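Arkadach Workshop Forum > Visits and Shows > Allitz open day, hand gripper table

dovetail_ray
Went to the Allitz open day on Saturday. Got there at 4 and the line for the gripper table was 50 minutes. You hold a gripper in each hand, both cabled, and work on small stuff on a wooden table. When I got up front the woman ahead of me was at the white organizer with the blue cloth.

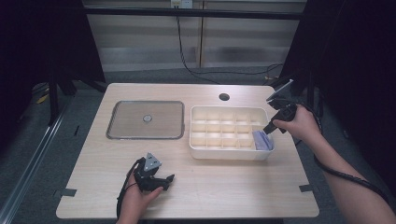 Re: Allitz open day, hand gripper table

mkessel
Was that the Clonar table or the Ambrose one? I only saw Ambrose and it was mostly slides.

Re: Allitz open day, hand gripper table

dovetail_ray
Clonar. Hanna Sikora was running it. She said they want 700 runs of the cloth job before they try it on the arm. I got six tries.

Re: Allitz open day, hand gripper table

pinion4
I don't see the point of showing that to the public. A person is doing all the work. My kids wanted to see a robot and they got somebody putting a rag in a box.

Re: Allitz open day, hand gripper table

tam_b
Disagree. That was the best table there. Trying it yourself is how you find out how little you can do with two fingers. Look at the pads on these, too. Rubber or foam, I couldn't tell, and there's a thin strip hanging off the left one. I'd change that before doing any more runs.

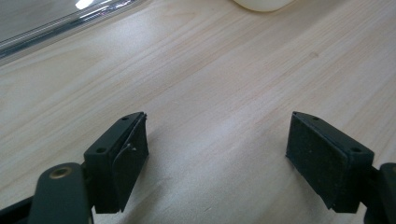

Re: Allitz open day, hand gripper table

mkessel
The strip could just be tape. I wouldn't swap a pad over that.

Re: Allitz open day, hand gripper table

pinion4
Fine, but they should say on the flyer that it's hand-held. Is there another one in October?

Print this thread | E-mail this thread
Contact the moderators | Copyright Arkadach Workshop Forum | Back to top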